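Okircombe Home Tech list
Subject: Re: Plerna radiator valves, is anyone tempted?

> I've been looking at the new Plerna valves from Wei and I think I'm
> ready to be talked into them. They screw on where the ordinary
> thermostatic head goes, each one works out when you're usually in
> the room, and the radiator looks after itself from then on. The
> website says up to 20 per cent off the heating bill. They do a
> starter box with four in it, which would cover downstairs here.
> There's no hub to buy, they go straight on the wifi.
>
> I've got old Skarnberg heads at the moment and they work, but I
> never touch them, so they can't be saving me much. Has anybody
> tried the Plerna ones through a proper winter? And are they noisy?

I had the same starter box on loan from February until the heating went off, so no, that isn't a proper winter. Take what follows with that in mind.

Start with the claim, as it's the bit that sells them. "Up to" is carrying a lot. I went looking for what the saving is measured against and the small print says a house with no room controls at all, every radiator fully open, boiler on a timer. That isn't your house. You've already got thermostatic heads on everything. You say you never touch them, but that's how they're meant to be used: you set it to 3, it shuts the radiator down when the room is warm enough, and it does that with a blob of wax and no batteries. So the comparison you want is Plerna against Skarnberg, and I couldn't find that one anywhere on the site. I wrote and asked. The reply thanked me for my interest and gave me a link to the page I'd been reading.
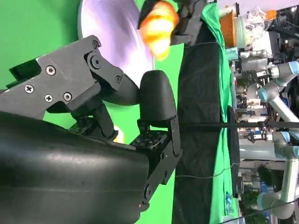

Black gripper close up, with another arm's behind it

Next, the learning. Each valve has a little motion sensor on the front and is supposed to build up a picture of when the room is used. Mine in the hall decided we lived there. Everybody walks through the hall all day, so it kept the hall lovely and warm, while the back bedroom, where I sit at a desk hardly moving, was put down as empty most afternoons. I could override it from the app, and did, and it then took my overrides as lessons and began heating the bedroom at five in the morning. You can switch the learning off and put in a timetable by hand. I did that in the end and it behaved perfectly well, but by then what I had was a timer, and you can get one of those for a good deal less.

Noise, as you asked. Yes, a bit. The motor makes a short grinding whirr whenever it moves the pin. In the living room with the telly on I never heard it. In a bedroom I could, and it does like to move about just as it's getting light. There's a "quiet" setting which makes it go slower, so the noise is lower and lasts longer. I can't say I preferred it. If you sleep like a log, ignore this paragraph.

Batteries: two AAs in each valve. The box says a year. One of mine was asking for a new pair after roughly 20 days, which I put down to the wifi being weak behind the sofa and the thing shouting all day to be heard. The others still showed nearly full when I took them off, so it may have been a dud. But I do wonder about putting anything with wifi on a radiator, low down, behind furniture, in a house with thick walls. Plenty of houses in Okircombe have those. What happens when the batteries go flat is also worth knowing: the valve stays wherever it last was. If it last was shut, that room is cold until you notice.

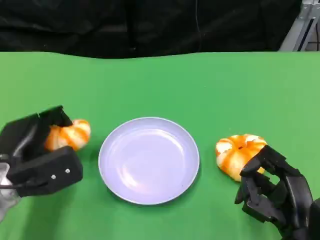
The look of the things seems to matter a great deal to Wei, going by how much of the leaflet it takes up. They come in white, grey and a limited colour called "dusk". I had dusk. On the website it's a deep moody purple and in the hand it's far paler, very close to the lavender plate on the green table up there, and against a cream radiator it looked like something from a baby's bathroom. My other half liked it. The white is probably the safe choice, though I've only seen that one in a shop and under shop lights. The Skarnberg heads are ugly and have been ugly for as long as I've known them, and I stopped seeing them years ago.

What bothers me more than any of that is the account. You can't set a valve up without one, and the timetable isn't kept in the valve, it's kept on Wei's computers. Our broadband went down for an evening while I had them and everything simply held the last temperature it had been told, which was fine for an evening. I'd like to know what it does for a week. I'd also like to know what it does if the firm loses interest, as I've got a drawer with a plug and a weighing scale in it that both used to have an app.
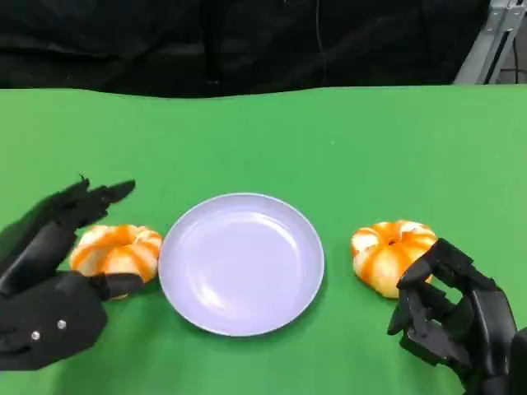
I asked about that too. The answer was that they have "no plans" to end support, and I'm sure they haven't. Nobody ever has plans. There's a turning ring on the front that lets you set a temperature by hand, and it does work with the wifi off, so you wouldn't be left with a lump of plastic. You'd be left with a battery-powered version of what you've already got.

To be fair to it, the fitting was easy. The adaptor for the Skarnberg body was in the box and it went on without draining anything. The app is clear and I liked being able to turn the spare room off from bed. If you've a room that's used at odd hours and you keep forgetting to turn it down, I can see one valve being worth having there, on a timetable, learning off. They do sell them singly, it's just tucked away under the starter box on the page.

Before spending anything I'd go round and turn your present heads down by one number and leave them for a month. It costs nothing, and if the bill drops you'll have something to hold their figure up against. If you do buy, keep the old heads somewhere you can find them, and please write down your meter readings before and after. I didn't, and I've regretted it the whole time I've been typing this.

Has anyone on the list had them running since the autumn? I'd be glad to be told mine was a bad batch.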